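Home Tickets Queue Knowledge Base Reports Log Out

Triton Support – Pristmont Automation
Ticket 962: Planner stalls before grasp, dual-arm cube task
Component: Clastis planner, perception bridge
Assigned to: Gaurav Dixit
Status: Pending customer confirmation

The Grewal site reports that the planner intermittently returns no grasp plan after an update installed in October. Arm controllers remain enabled and no fault is recorded.

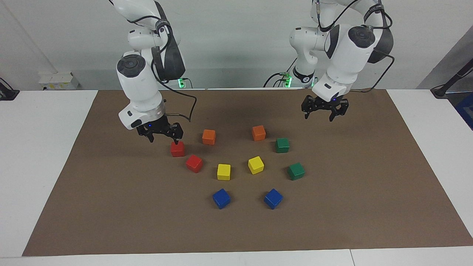

Right gripper above a red cube; left gripper raised.

Log review shows that object poses reach the planner with a delay of 400 ms. The configured limit is 80 ms, and any pose older than the limit is discarded without a message. The update moved timestamping from the camera driver to the bridge – the two clocks are not synchronized on this installation.

Action taken: timestamp source returned to the driver, bridge restarted. The site has been asked to run the sorting routine again and attach the planner log at debug level 2.

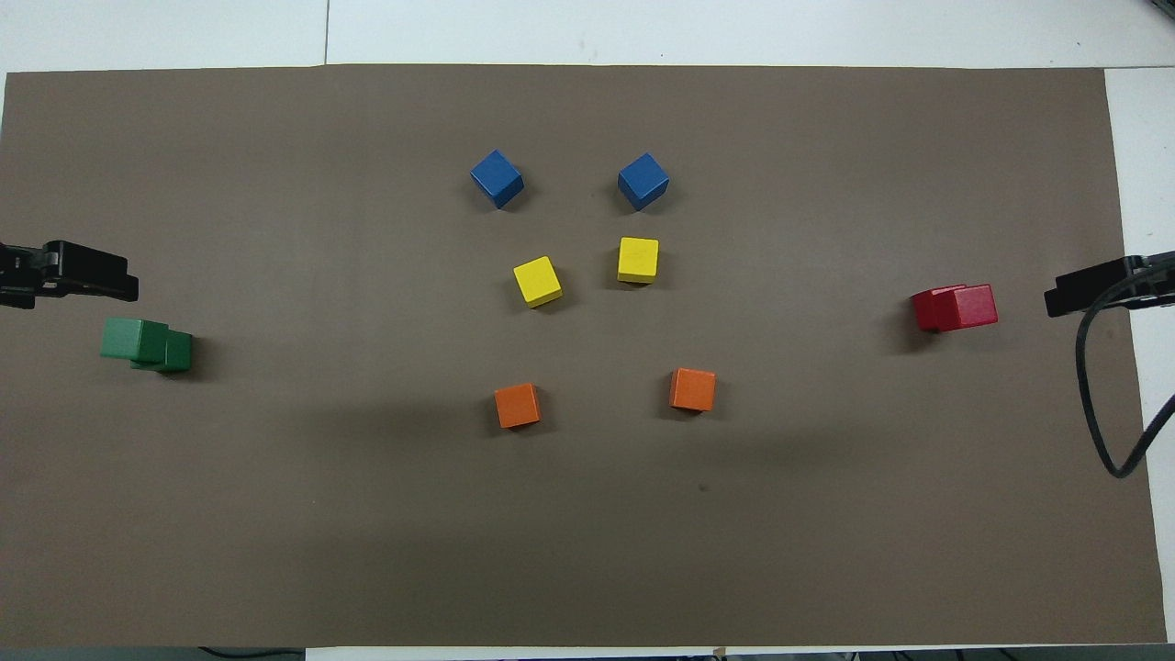 May the site raise the age limit until a corrected bridge is released?
Raising the limit is not recommended. The planner would accept outdated poses, and the arms could close on a position the cube has already left.

A warning for discarded poses has been requested from the Clastis maintainers.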